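Re: [woolkeepers] Hanging vs folding, and the summer moth question

On 17 Jun 2026, Divya Iyengar wrote:

> Hi everyone, first post from me, so please be gentle. I moved in the spring and
> now have one closet where I used to have three. Most of my sweaters ended up on
> hangers and I'm seeing little points at the shoulders on two of them. One is a
> heavy cardigan in Ploretti worsted that took me all of last winter. Can the
> points be fixed? And is there any way to hang knits over the summer that doesn't
> do this? I don't have a dresser.
>
> Also, I found one (1!) small beige moth in the bathroom. Should I panic?
>
> Divya

Dear Divya, and hello to everybody else I haven't written to since the button discussion,

Welcome! I'm so glad you posted. Tiruwork already answered the moth part better than I could, so I'll only add a bit at the end, but I have a great deal to say about shoulders and I'm afraid you are going to get all of it.

First, the points will almost certainly come out. They are just stretched stitches that have taken the shape of the hanger end. For a wool sweater I fill a spray bottle with cool water, mist the shoulder until it is damp through, and then pat it flat with my fingers on a folded towel, pushing the fabric in toward the neck a little at a time. Leave it overnight. If there's still a bump in the morning, hold a steam iron a couple of inches over it (do not touch the wool, please, I did that once to a yoke and the shine never left) and pat again. With a heavy worsted you may need to do it twice. Cotton is more stubborn and I usually just wash the whole thing.

Your cardigan is the one I'd get off the hanger today. A big worsted cardigan weighs a lot, and it all pulls from those two spots. I have an old Dorier pullover pattern that only takes 300 grams and I've had the finished thing on a padded hanger for a whole season without any trouble, but I would never try it with a cardigan that has pockets and a collar and a double button band.

If you truly have no shelf, here is how I was taught to hang a knit. Fold the sweater in half lengthwise, sleeve on sleeve, and lay it flat. Put the hanger on top upside down, with the hook pointing into the armpit. Then bring the body over one side of the hanger and the sleeves over the other, and tuck the ends through under the bar. The weight sits across the whole bar and the shoulders aren't carrying anything. It looks like a napkin at a fancy restaurant. Scarves and shawls can just go over the bar, but do move them along a few inches when you think of it, or you'll get a crease across the middle that's there every time you wear it.
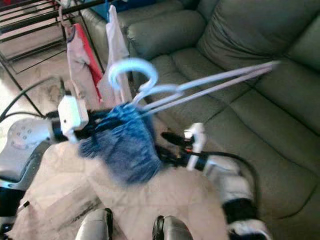
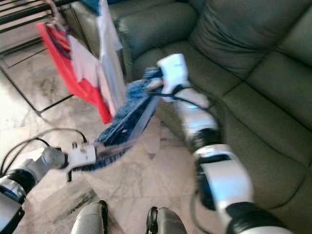
Something blue both times, with the leather sofa.

Now, about plastic hangers, which came up here last year and got a little heated. Vilho Hakala wrote that he won't have one in the house. I use them! The slippery ones are annoying for anything silky, but with the fold-over method I can't see that it matters much, and I have a lot of them. What I do check is the seam along the edge of the plastic. Run your thumb down it. If it catches your thumb it will catch a loop of mohair, and then you'll be sitting there with a crochet hook at eleven at night. A nail file takes care of it.

For Raili, who asked off list about the bags: I bought the cotton ones from Hämäläinen, item 701 in their paper catalog, and yes, they do shrink in the first wash, so wash them before you measure anything. A medium one holds two pullovers or one big cardigan. I've had mine for 11 years and have replaced the drawstrings once. Old pillowcases do the same job for nothing, with the open end folded under and pinned.

On the moth. One beige moth in a bathroom could be a pantry moth that lost its way, so look in the flour too. But I'd still take everything out, shake it outside, and look along the seams and under the collars in good light. Wash whatever you've worn, even once, before it goes away for the summer. They like a bit of gravy. Cedar smells nice and I keep some, though I've stopped believing it does very much by itself, and Aatos Manninen can argue with me about that as he always does. For washing I've gone over to the Gradico wool soap, the unscented one, which you don't have to rinse forever. The scented one gave me a headache.

One more thing and then I'll let you go. Somebody asked whether a gray thread on blue wool would show in a darn. It will, a little, and I've grown fond of that. If you'd prefer it not to, unpick a few inches from the cast-on tail inside the hem, where there's usually more than you need.

The swap is still on for July, and I'll be bringing the big box of sock yarn leftovers again, so do come by the table even if you only want to say hello. Message 1133 in the archive has the directions and the parking. The side door, please, the front one sticks.

Let us know how the shoulders come out, Divya!

Warmly,
Marjut

_______________________________________________
woolkeepers mailing list
To leave the list, send a blank message with the word unsubscribe in the subject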